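Speaker notes: Small Things on the Desk
Facilities session, Toledo, 2 p.m. slot, room seats 80

Opening

Wait for the door to close. Start with the show of hands: who has a drawer at work they haven't opened since May? Let people laugh, then move on. Don't tell the stapler story, it ran long at Nanthorpe.

Say what the talk covers. Small office items that get shared between people: mice, calculators, pens, tape, chargers. Furniture is the next session. So is cable routing, and if anyone asks, send them there.

Slide 2: where the items go

At Wusham we emptied the drawers of 8 desks in one afternoon. Put the number up: 42 items with no owner. Most of them worked. People had asked for new ones while the old ones sat two desks away.

Pause here. Then explain that we didn't throw much out. We sorted by how often a thing gets used, and that decided how far it could sit from the person using it.

Slide 3: the flat surface

Main point of the first half. A desktop fills up because it is the closest flat place. If an item has no other place to go, it stays on the desk and the next one lands beside it.

Ask the room what is on the left side of their own desk right now. Take two answers, no more.

Items used every hour stay out. Items used once a day go within arm's reach, on the wall or at the back. Weekly items go in a shared drawer with a label on the outside. The label should say what is in the drawer, in words a new hire would use. "Misc" does not count.

Slide 4: walls

People forget the wall. A hanging organizer takes up no desk space and you can see into it. Solid boxes look neater in the catalog, but at Wusham they had turned into junk boxes within a month.

Mention height. The lowest compartment should clear whatever is stored below it, and the top should be reachable sitting down. We got this wrong in the first room and had to rehang all of them.

The top of an organizer is also a shelf, whether you planned one or not. Decide what lives up there before somebody else does.

Slide 5: the Troltonis sheet

Hand out the sheet now, not earlier, or they will read it while you talk. It is one page. Left column is the item, right column is its place. The Troltonis office fills it in again every spring and it takes them around 20 minutes.

If short on time, skip the second half of the sheet and go straight to the last slide. Leave it up during questions.

Last slide
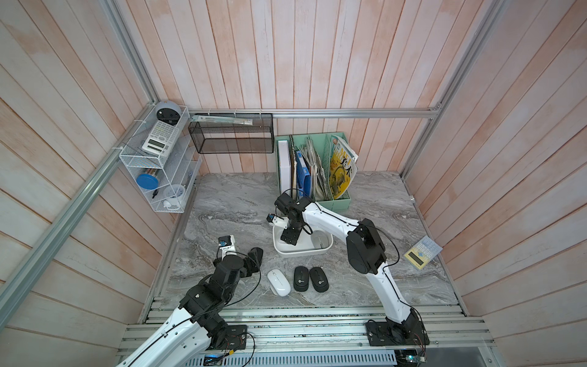 Shared items are easier to keep track of when the same kinds sit together. Say that first, then give people a moment with the slide before pointing at anything. Start with the short row of wireless mice in the middle of the surface, one white and two black. The two black ones both have the same small white circular logo on top — good place to bring up labels, on the underside where a hand won't rub them off. Then the cream-colored calculator over by the right wall. Ask whether the room would call that hourly or daily, and let them argue a little. Finish on the left wall with the white wire-mesh organizer, and the round gray device sitting on top of it, to go back to the point from slide 4. Take questions from there. Collect the spare sheets at the door.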